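The Second Life of the Office Chair

Each November the purchasing department of the Hutport school system draws up its list of seating to be replaced. For many years the chairs on that list went directly to the landfill, complete with bases, posts and casters that had nothing wrong with them. Under an arrangement with the repair workshop at Brestent, most of them now go back to a desk.

The workshop received 400 chairs in its first year. Its records show that the seat cushion was the most common reason for disposal, followed by a post that would no longer hold its height. Damage to the base itself was rare. A chair may therefore be discarded for the sake of one part that costs less than lunch, and the workshop has organized its work around that fact.

Furniture arriving at Brestent is taken apart before any decision is made about it. Seats and backs go to the upholstery room. Legs, plates and posts are cleaned, checked for cracks and sorted by color and fitting. White parts are kept separate from black ones, as white plastic yellows with age and a new leg beside an old one is easily noticed. The staff have learned to store whole bases together wherever possible.

Threaded parts receive the closest attention. A post that has been forced in at an angle will often feel tight at first and work itself loose within weeks. The workshop's written procedure asks that every thread be brushed out, started by hand and turned backward until it drops into place before it is turned forward. Tools are used only for the final tightening. A part that resists is set aside and the thread examined under a lamp.

The work surface matters as well. Painted and molded parts mark easily on bare metal, and small hardware rolls. Brestent covers its tables with sheeting, which is replaced when grit begins to collect in the folds. Small stools and stands are usually assembled upside down, with the legs in the air, so that the fitting at the center can be reached from all sides.

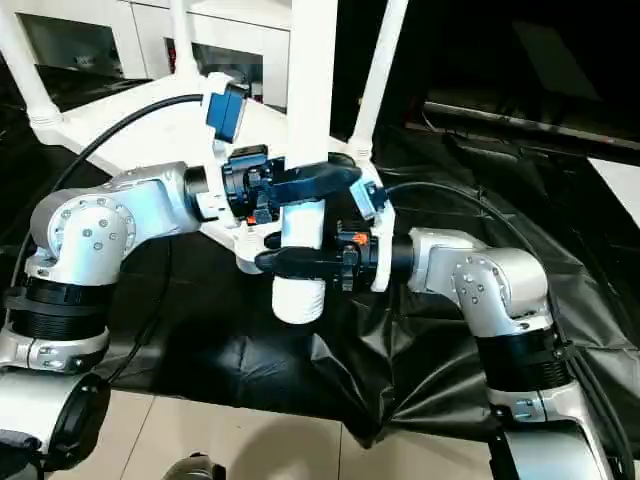

Costs have remained modest. The workshop was established with a grant of $4000 from the Oosthuizen Fund, most of which went to shelving and replacement hardware. A reconditioned chair is returned to the schools at $60, delivered. Stools are priced lower, and stands with mismatched legs are sold to the public on the first Saturday of the month.

The workshop's parts catalog, known as Heto, lists 500 fittings by thread size, length and finish. It is available at the front counter in a ring binder, and residents may bring in a loose leg or post to be matched against it. Casters are not yet included. The workshop expects to add them once the second storage room has been cleared, and asks that donors hold any boxes of loose wheels until then.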